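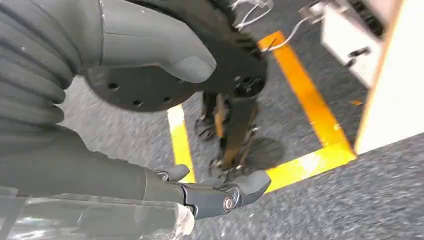 赶在意见征集截止之前写几句,写得急,见谅。

Falcão堰那条鱼道,我的看法先放前面:别再修新的了,先把养护的钱定下来。定不下来就拆堰。两条路都行,现在这第三条路,每隔几年剪一次彩,中间谁都不管,不行。

背景简单交代一下,外地读者可能不清楚。Clorkis河从上游林区下来,过Porkimden镇,再往下就是Falcão堰。堰是老磨坊留下的,磨坊早没了,堰还在。鳟鱼、鲃鱼,还有春天往上走的一些小杂鱼,到这儿就卡住。后来修了鱼道,水泥池子一级一级上去,共15级。图纸我看过,设计没什么大毛病,流速也算过,坡度也合适。

问题出在修完以后。

鱼道这种东西,说白了就是一条会堵的沟。秋天落叶,冬天树枝,春天一场大水下来什么都有,塑料布、轮胎、半截篱笆。入口一堵,里面水就浅,水一浅鱼就不进。有时候只是第一级池子的缺口卡了一根木头,后面十几级全白搭。四月份我去过两趟,清早去的,第二级和第三级之间压着一大团枝条,上面都长草了。长草了。那得压多久。

四月正好是鱼往上走的时候。

我知道有人会说,那就清一下嘛,多大点事。对,多大点事。可是谁去?镇上说鱼道属于河道设施,归流域那边管;流域那边说堰体产权还在老磨坊的地块上,人进去要业主同意;业主是一家公司,叫Gevitine,买地的时候大概都没注意自己还买了一道堰。写信过去,回信很客气,说正在了解情况。了解了一个冬天。

这种推来推去我不觉得是谁坏。文件里就没写。当初立项的材料我从头翻到尾,土建写得很细,水泥标号、护坡石料、验收办法,都有。养护只有一句:“由相关单位负责日常维护。”相关单位。哪个相关单位?没有名字,没有预算,没有频次。一句话打发了后面几十年的事。

所以现在新方案出来,说要在旧鱼道旁边再加一条仿自然旁道,用石头和砾石铺,弯弯曲曲的那种,我第一反应是高兴,第二反应是去翻养护那一章。还是一句话。换了个说法,“纳入统一管理”。

仿自然旁道我是喜欢的,先说清楚,免得又被人说我反对修复。这种旁道对小鱼友好得多,游不快的也能上,底下砾石还能住虫子。国内国外作得好的不少。但它比水泥池子更娇气。砾石会跑,岸会塌,水位稍微一变,进水口就可能露在外面。一场洪水过后得有人去看,看完得有人去搬石头。没人搬,两三年就成了一条干沟,长满荨麻,再过几年连牌子都找不着。

Aisyah Oei在征集会上讲的那番话,我大部分不同意,不过有一点她讲得对。她说现在的钱是按项目给的,项目得有开工和完工,养护没有完工那一天,所以没法立项。她在上游管过几年水文站,这套流程比我熟。她的结论是,既然只能拿到工程的钱,那就先把工程做了,总比没有强。

我不同意的就在这里。总比没有强吗?不一定。

修一条鱼道,账上就算这个点“已解决”。流域的障碍物清单上,Falcão堰现在标的是绿色,意思是可通过。绿色的点不再排队,不再有人去测,下一轮钱优先给红色的。一条堵死的鱼道占着一个绿色,比一道光秃秃的堰还麻烦。光秃秃的堰至少大家都知道鱼上不去。

清单上全流域一共登记了1,098处障碍,堰、涵洞、跌水、废弃的闸,大大小小都算。标绿的里面有多少是真的通,没有人答得上来。我问过,回答是“以竣工验收为准”。验收那天通,就是通。验收那天一般是夏天,水小,天气好,池子刚冲干净,鱼道看着当然漂亮。

再说钱。旁道的造价我不评论,报价还没全公开,瞎猜没意思。我只说比例。我的主张是从每一笔建设费里强制划出一块,单独立账,十年内只能用于养护,谁都不许挪。划多少可以吵,但不能是零。现在就是零。

也有人建议用人工监测换养护,装计数器,数据一断就说明堵了,再派人去。听着聪明。我没那么乐观。计数器本身也要养,镜头会长藻,电池会没电,探头会被泥埋。到时候数据断了,是鱼道堵了还是机器坏了?还得有人走过去看一眼。既然总要走过去看一眼,那一开始就把“走过去看一眼”写进合同,写清楚一年几次,大水之后几天之内,谁去,带什么工具,拍照存哪儿。很土的办法。我不觉得土有什么不好。

具体一点。我想要的条款大概这样:洄游季之前清一次,季中每两周巡一次,秋末落叶以后清一次,另外每次超过警戒流量,5天之内必须有人到场。就这些。折合下来一个人半份工作量都不到,加一辆能拉树枝的皮卡。比起浇水泥,这是小钱。

小钱难就难在没人给你剪彩。

讲到这里要说说拆堰。前面我说定不下养护就拆,有朋友看了初稿觉得我在赌气。没有。拆堰是正经选项,方案里把它放在附录,两页纸,写了“社会影响较大,暂不考虑”,我觉得太轻率了。

拆的好处很直接,堰没了就不存在鱼道堵不堵的问题。上游那一段死水会重新流起来,淤泥会往下走,夏天水温应该也会降一些,降多少要看,我不敢打包票。坏处也有,而且不小。堰后面积了多少年的泥,里面有什么,没人测过。老磨坊那一带以前有过染坊,泥里要是有重金属,一拆全下去了。所以拆之前得先取样,这笔钱该花。还有堰上游那排房子,地基会不会受水位影响,也要请人看。

Drita Kadrić住在堰上游,她家院子就挨着水。她反对拆,反对得很坚决,征集会上站起来讲了很久。她说她们家看了几十年的那片水面,拆了就是一条小沟。我理解。那片水面确实好看,傍晚尤其。我小时候也在那边玩过。但她后面说的一句我觉得值得所有人想想,她说,你们要修鱼道我不拦,可上一条你们修完就没来过,凭什么信下一条。

会上没人接她这句话。主持人说谢谢,下一位。

她反对拆堰,我倾向于必要时拆堰,我们俩在这个问题上站得很远。可是在养护这件事上,她说的和我说的是一回事。我猜镇上多数人也是这么想的,只是意见表上没有这一栏。表上只有“支持旁道”“不支持旁道”“其它”。其它后面给了一行。一行够写什么。

补充一下钓鱼的人的看法,因为老有人拿他们当挡箭牌。说钓友都盼着新旁道早开工。我认识的钓友没那么整齐。有的巴不得鱼全卡在堰下,好钓,这话他们私下讲。有的愿意自己下水去清,穿好涉水裤就在岸边了,结果被告知没有授权,出了事没有保险,请回。这事说起来真气人。愿意干活的人有,工具也有,缺一张纸。授权这张纸又卡在产权上,产权又卡在那家公司的“正在了解情况”上。绕一圈又回来了。

所以还有一条,不花什么钱的:开工之前先把通行权谈下来。写进地契也好,签长期协议也好,总之人要能合法地走到进水口。旧鱼道就是没谈这个。新旁道要穿过的还是同一块地,方案里写的是“施工期临时用地”。施工期。施工完了呢?又进不去了。我真怀疑写方案的人有没有去现场站过。

可能去过吧,我收回这句,有点刻薄。写方案的时间也紧,四个月要交,能写成这样不容易。水文那几章我是服气的,低流量的情形考虑得比上次细的多。我的意见只针对后面那一块。

有人会说,拖着不开工,这轮钱就过期了,以后未必再有。这个担心是真的,我也怕。但条款不需要拖很久。通行协议,一个月能谈;养护专账,改一段文字;巡查频次,抄我上面那几行都行,不收钱。真要有心,开工日期一天都不用往后推。要是连这几行字都加不进去,那我宁愿这笔钱给别的河。给支流上那些涵洞也好,换一根大口径的管子,底部埋进河床,基本不用怎么管,能通很多年。不好看,没有观景台,也没有解说牌。但是鱼过得去。

说到观景台。方案里有观景台。还有解说牌,双语的,加一个停车位。预算表里观景台单列一行,养护没有这一行。我把这张表来回看了三遍,怕自己看漏了。没漏。

我不反对观景台。孩子们站上去看鱼跳,挺好的。只是到时候下面得有鱼。

还有一个数也顺便说了。立项说明里讲,旁道建成后预计每年近1,000尾成鱼上溯。这个数怎么来的,注脚引的是旧鱼道的设计值。旧鱼道的设计值!旧鱼道实际过了多少鱼,从来没有完整统计过,只有竣工第一年春天测了几个星期,报告我要过,没要到。拿一个没验证过的数,去证明下一个项目值得做,这个我没法签字同意。哪怕先老老实实测一季呢。把旧的清干净,测一个春天,看看清干净以后到底能过多少。说不定旧的清一清就够用一阵子。说不定不够,那新旁道的理由反而更硬。怎么看都不亏。

意见表我已经交了,“其它”那一行写不下,另附了两页。要交的人抓紧,镇公所一楼窗口可以交纸质的,下午四点半关,中午那一个小时没人。不想写长的,就写一句“请列明养护单位、经费和频次”,十几个字,一行够了。

另外谁有旧鱼道竣工那年的监测报告,复印件也行,麻烦联系编辑部转给我。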